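Does a Whitening Rinse Do Anything? A Bench Test of Brustiline on Stained Enamel

Student project report, second-year dental materials module
Author: Þröstur Holst

Why I picked this

Whitening rinses take up a whole shelf at most drugstores, and the claims on the bottles are hard to pin down. "Visibly brighter" is a popular one. Brighter than what, and visible to whom? The rinse I tested, Brustiline, says it lifts surface stains with twice-daily use and leaves the enamel unharmed. The leaflet gives no number for either claim. I asked the maker for any test data and got back a polite note and a coupon.

I went into this doubting the product, and I should say so at the start. I tried to set things up so that my doubts could not do much damage. Readers can judge whether I managed it.

What was already known

The papers on our reading list mostly look at peroxide gels in trays, where the gel sits on the tooth for a long time. Rinses are a different case. The contact time is short, the active ingredient is weak, and most of the liquid never stays near the tooth at all. Several of the rinse studies we read had small samples, and some measured the result by asking people whether they thought their teeth looked whiter. I don't put much weight on that. People who have just spent a month rinsing twice a day would like to see something for it.

Bench studies have their own problem. They often soak the teeth in product for hours on end and then describe this as "equal to" months of normal use. A tooth in a jar has no saliva film renewing itself between doses, so I am not convinced that the math carries over. My own study does a milder version of the same thing, and it should be read with the same caution.

Samples and staining

I used 30 bovine incisors from the department's store. Cow teeth are a common stand-in for human teeth in this sort of work, although their enamel is more porous and takes up stain faster. That alone probably makes any whitening product look better than it would in a mouth.

Each crown was cut from its root, cleaned with pumice, and set in clear resin with the front surface showing. All of the samples then sat in strong black tea, changed every day, until the shade readings stopped moving. After that they were split at random into two equal groups. One group got Brustiline and the other got plain tap water. A classmate relabeled the two stock bottles so that I did not know which was which until the readings were finished. I did guess, because one of them smelled of mint. Blinding by label does not work very well against mint.

I took the shade readings by a north-facing window in the morning, before the overhead lights went on, and repeated them with the handheld meter. The meter readings are the ones I report. My eye readings agreed with them in direction but were spread much wider, and I have left them out of the results.
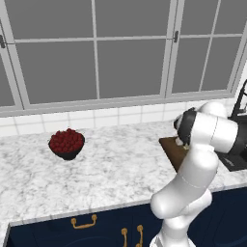
Rinsing procedure

A cycle was one minute in the liquid with gentle shaking, then a quick dip in clean water, then back to storage in artificial saliva. I ran 50 cycles per group over the project period. On paper that is a little under four weeks of use as directed.

The shaking was done on a Nimus bench shaker at its lowest setting. The shaker stopped twice during the project, once in the middle of a cycle. I restarted that cycle from zero for both groups, so every sample had some extra contact time on that day. The effect should be the same on each side, but I have no way to show that it was.

Surface wear was checked with the Jakubowski scratch test that the module teaches: a fixed load, a single pass, and the width of the mark read under the microscope. It is a crude test. A wide mark suggests a softer surface, and that is as far as I would take it.

Results: shade

Both groups got lighter. This was the most useful thing I learned, and I would have missed it without the water group. Tea stain is loose to begin with, and shaking it in any liquid at all takes some of it off.

The Brustiline group did get lighter than the water group. The gap was small, and three of the rinse samples accounted for most of it. With those three removed the two groups overlapped almost completely. I have no good reason to remove them, so they stay in, but I would not build an advertisement on them. The same three had also taken up the darkest stain at the start, so they had the most to lose.

Most of the change in both groups came early. After the halfway point the readings hardly moved. If the rinse was still working on the enamel in the second half, my meter did not pick it up.

Results: wear

I found no clear difference in scratch width between the groups. That fits the "leaves enamel unharmed" claim, but a small study with a crude test will often find no difference even when one exists. I would call this question open.

What the leaflet leaves out

The leaflet does not say how the rinse compares with water, or with ordinary brushing. It does quote reviews. The bottle mentions 2,000 happy customers, while the web page, checked in November, says 2,395. Neither one says how they were counted. Most of the reviews on the page are signed only "User" - some with a star rating, some without - and I could not tell whether any of these people had stained teeth to begin with.

Limits

The group sizes were small. The teeth were from cows, the stain was tea only, and the blinding was partly defeated by the flavor. There was no brushing arm, and that is the comparison I would most want to see. Coffee and red wine stain differently from tea, and tobacco differently again, so nothing here should be stretched to cover them.

I also ran only one bottle of the product. If batches vary, I would not know.

Where this leaves the claim

On tea-stained bovine enamel, Brustiline took off slightly more color than tap water did. I can't say that a person would notice the difference in a mirror, and I can't say that it would last past the next cup of tea. If the project is repeated next year, I would add a group brushed with plain toothpaste, flavor the water with mint, and book the shaker early.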